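Drellar Tile and Grout Cleaner, Concentrate

Home > Floor Care > Tile and Stone > Drellar Concentrate

Item: Drellar Concentrate, 21 oz. bottle
Availability: In stock, ships in 2 business days
Sold by: Fuseo Floor Supply

Drellar is a mildly alkaline cleaner for glazed ceramic and porcelain tile and for the cement grout between the tiles. It loosens cooking grease, tracked-in soil and the gray film left behind by soap-based floor cleaners. It contains no bleach, no wax and no added fragrance. The liquid is clear with a slight yellow tint and foams very little, so it can be used with a string mop, a flat mop or a scrub brush.

We have carried Drellar since the original Omeo formula was discontinued. Customers who used the Omeo product should note that Drellar is stronger and is mixed at a different rate. Do not use the old measuring cap. The new cap is marked inside with a single line, which equals one ounce.

Where to use it

Glazed ceramic floor and wall tile. Glazed or unglazed porcelain. Sanded and unsanded cement grout, sealed or unsealed. Epoxy grout. Sealed quarry tile. Most sheet vinyl, at the light rate only.

Where not to use it

Marble, travertine, limestone or any polished natural stone. Waxed floors, unless you intend to take the wax off. Hardwood, laminate or cork. Bare aluminum trim. Colored grout less than 21 days old. If the grout has been dyed or painted, test a spot behind a door or under an appliance and let it dry overnight before going further.

Mixing

Light rate, for weekly mopping: 1 ounce to a gallon of warm water.
Heavy rate, for grout lines and greasy areas: 6 ounces to a gallon of warm water.

Fill the bucket first, then add the cleaner. Hot tap water is fine. Mixed solution keeps for a day in a covered bucket and should be poured down the drain after that. Do not mix Drellar with bleach, vinegar or any other cleaner.

Directions for weekly mopping

Sweep or vacuum. Mop with the light rate, changing the water when it turns gray. No rinse is needed on glazed tile. On unglazed tile, go over the floor once with plain water.

Directions for grout

Work in sections of 3 feet by 3 feet. Wet the grout lines with the heavy rate and leave it for 6 minutes. Do not let it dry on the floor. Scrub along the joint with a stiff nylon brush; the Koo grout brush listed below has a narrow head that fits a standard joint. Pick up the dirty solution with a sponge or wet vacuum before moving to the next section. When the whole floor is done, rinse it 2 times with clean water.

Most of the trouble customers report comes from leaving dirty solution to settle back into the joints. A wet vacuum makes a big difference in a kitchen, where there is a lot of grease in the water. If you only have a mop, use one bucket for solution and another for rinsing. 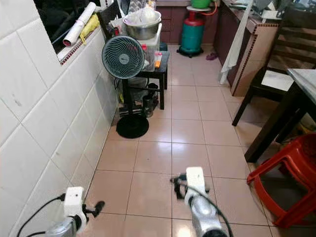 Wall tile gets the light rate, applied with a cloth or sponge. Start at the bottom and work up so that runs do not leave streaks on dry tile, then wipe down with plain water from the top. For splatter near a stove, use the heavy rate on a damp sponge, wait a minute and rinse. Keep it off painted drywall and wipe drips from cabinet faces right away.

Safety

Wear rubber gloves when using the heavy rate. Wet tile is slippery, so keep people and pets off the floor until it is dry. If the product gets in your eyes, rinse with water for 15 minutes and call a doctor if they still hurt. Keep the bottle out of reach of children. Store above freezing. A bottle that has frozen will separate and should be thrown out.

Sizes

21 oz. bottle with measuring cap
1 gallon jug
Case of 6 bottles

Jugs do not include a measuring cap. Caps are sold separately under Parts.

Goes with

Koo narrow grout brush, nylon
Koo replacement heads, pack of 3
Fuseo flat mop with washable pad

Shipping and returns

Unopened bottles can be returned within 21 days. We cannot take back opened cleaners. Gallon jugs ship by ground only. From November until the end of winter we hold shipments to very cold areas until the carrier can keep them from freezing, and we will email you if your order is affected.

Label and directions revised May 2020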